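Bonham hall to reopen Saturday with repainted walls

The community hall in Bonham will reopen Saturday after five weeks of work on the main room, the first time it has been closed for repairs in 30 years.

Crews from Skorska patched the plaster, sanded it and put on two coats of pale gray paint. The old cork boards came down in November and will not go back up. Notices will move to the entryway.

"People kept asking for a plain room," said Firouzeh Jafarzadeh, who manages bookings. "Every wall had tape marks and staple holes, and you couldn't show a film on any of it."

Slamet Teoh, the site lead for Skorska, said the plaster near the kitchen door took longer than planned — it had been patched at least twice before.

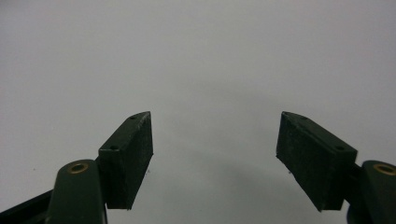 The hall is asking groups to use the hanging rails and keep tape off the new paint. Rental rates stay the same through spring. A $1,000 gift from Daneshvar, the hardware store on the square, paid for the rails.

Doors open at 5 p.m. Parking is behind the building.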